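A policy that covers "medically necessary" home equipment should say who decides what is necessary, and when. Most do not. The Lanar form I reviewed in October leaves the term undefined for 139 pages and then lets the claims desk apply its own standard after the bill arrives.
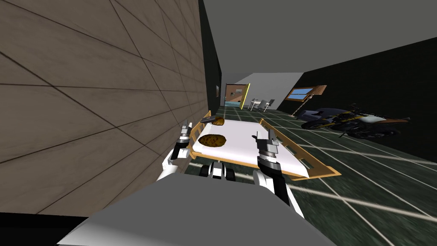
Denial letters issued under that wording seldom cite a clause. A reader cannot appeal a reason that was never given. Elaine Fagundes has argued for a 72-hour written decision, with the clause quoted in full. I would adopt her rule and apply it to renewals too.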